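Can It Do the Dishes Yet?

Darren Mellor has a number he gives people at parties. It's 151. That's how many times his arm tried to put a cup right side up before he let himself go home one night in February.

Mellor builds chore robots at Jerkon, a small outfit on the second floor of an old shoe warehouse in Katbridge. Cold building. One good heater, and the computers get it. He used to fix elevators. "Elevators are easy," he says. "The floor is always where you left it."

Kitchens aren't like that. Neither are stockrooms, or the back counter of a sandwich shop, which is where Jerkon thinks the first money is. Clear the table, sort the stuff, wipe, start over. Work that a new hire picks up before lunch.

I went up there expecting a dance routine. Got a lot of waiting instead – somebody typing, a long quiet, then a small move to the left.

The job that afternoon was a tidy-up. Dishes in one place, food in another. The food is all play food, which doesn't rot and doesn't complain when it gets squeezed.

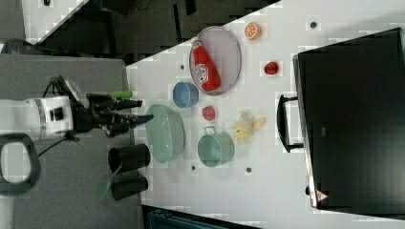
So can you buy a machine today that will clear your kitchen table while you're at work?

Not one that you'd want to leave alone with it. Robots can do pieces of the job, sometimes quite well, and then a piece goes wrong and a person has to walk over. Most of the people I talked to for this story put the real thing years out, and wouldn't say how many.

The trouble is mostly small stuff. A ketchup bottle lying in a tray wants a different grip from one standing on a shelf. A cup on its side can roll. See-through plastic is a pain, cameras look straight past it, so a translucent green spatula gets Mellor's full attention. A strawberry is fine. He likes strawberries. A pot with a wire handle – do you take the handle or the rim? People don't think about it. The software has to.

And two fingers is what you get, mostly. Hands with five exist, but they cost more and break more, and Mellor says he'd spend the money on a better wrist.

Across town at Edet they've gone the other way. No kitchens at all. Edet does bins for warehouses, and Emerson Brito, who runs the floor there, thinks the home people are kidding themselves. His machines lift the same 9 kinds of box all shift. On a good day they move 3,000 and he barely looks up from his coffee. "You want a robot that works, give it a boring life," he told me.

He did try a kitchen project once, called Cekamum. Ran it for one winter. It could load a dishwasher if you handed it the plates, at which point, as his wife pointed out, you may as well load the dishwasher. The arm is in his garage now under a tarp.

Mellor has heard all this. He doesn't really argue. His goal for the year is 500 cleared tables in a row with no one touching anything, and he wouldn't tell me where the count stands. Then he did tell me, and asked me not to print it.

Price is the other thing. Nobody at Jerkon would name one. A sandwich shop owner I spoke to said she'd rent one tommorow if it cost less than her Saturday kid and showed up more often. She'd still want someone else to do the slicer.

I left around five. Mellor was resetting the table by hand, quick, not looking, talking to me the whole time about elevators.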